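Plurkum introduces robot folding stations at its garment reuse workshop, and keeps every one of its sorting team

Jan 31, 2022

Plurkum, the family-run garment reuse business, is very pleased to announce that three robot folding stations are now in daily use at its Teditz workshop, following a long and occasionally trying period of preparation which began last June. The stations were supplied and set up by Taron, who have worked alongside the Plurkum sorting team from the very first planning meeting, and who have, we are told, drunk a great deal of our tea along the way.

Anyone who has ever emptied a large family wash on to the bed and looked at it with a sinking heart will understand something of what goes on at Teditz. Clothes come in by the sackful from schools, hotels and collection points, and every single item has to be opened out, looked over, folded and put with others of its kind before it can go out to shops. Until now all of that has been done by hand and standing up, and although our team of 11 are wonderfully quick at it, a full shift of folding is hard on the shoulders and wrists. When we asked them in our yearly staff survey what they would most like to see changed, folding came top by a good distance.

The new stations take on the plainer part of that work. A member of the team puts a garment down on the table, and the arm picks at it, spreads it and brings the sides in, stopping to ask for help if it can't find an edge it is happy with. Towels and T-shirts were learned fairly early on. Hoods, linings and anything with a stubborn zip have taken a good deal longer, and are still the items most likely to bring somebody over from the sorting bench.

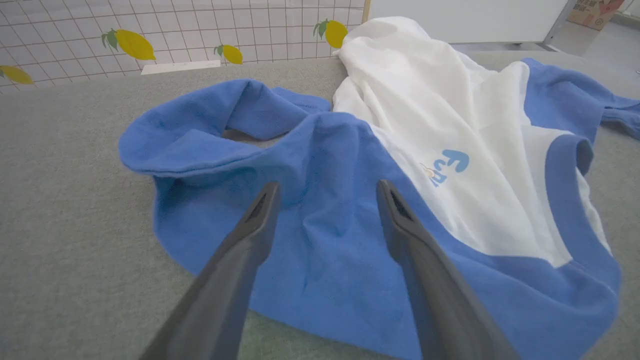

Emiko Arai, who manages the Teditz workshop, has been with Plurkum since the days when the whole business fitted into one rented room, and she was not, by her own cheerful admission, an easy person to convince.

"I've folded more jumpers than I care to think about, and I didn't much like the idea of a machine being let loose on them," she said. "What changed my mind was seeing my colleagues teach it. They know how a tired old sweatshirt behaves when you pick it up by the wrong corner, and they were the ones telling the engineers where to start. I go home with less of an ache in my neck these days, and I've heard the same from others on the floor, so I'm glad we gave it a fair go."

No jobs have been lost through the change, and hours and pay stay as they were. The time freed up is going into the parts of the work that people told us they enjoyed and never had enough time for, chiefly mending, stain treatment and the careful checking of children's clothes. Everyone on the team has been offered paid training on the stations, and those who would sooner stay with hand sorting are very welcome to do so. Folding is also now shared out in shorter turns, with a change of task in between.

At present the stations handle up to 300 items on a normal working day, with the rest folded by hand as before. We expect that figure to rise a little as more kinds of clothing are added, but we are in no great hurry, and the pace will go on being set by the people working beside the arms.

Haruna Kaneko, who led the project for Taron, said: "Cloth never lies the same way twice, and we learned more from a week at the sorting bench than we had from months at our own desks. The team were patient with us and very frank, and several of the changes we made, such as the lower tables and the slower starting speed, came straight from their suggestions. We'll be visiting regularly through the spring to keep working on hooded tops with them."

If all goes well, Plurkum hopes to fit a fourth station at its smaller Oshima site later in the year, once the staff there have had the chance to visit Teditz, try the equipment for themselves and tell us what they think of it.

About Plurkum

Plurkum collects, sorts, mends and resells used clothing, and supplies more than 150 independent shops from its workshops at Teditz and Oshima. Members of the press who would like to visit the Teditz workshop or speak to the team are asked to get in touch with the Plurkum press office, who will be happy to arrange a time.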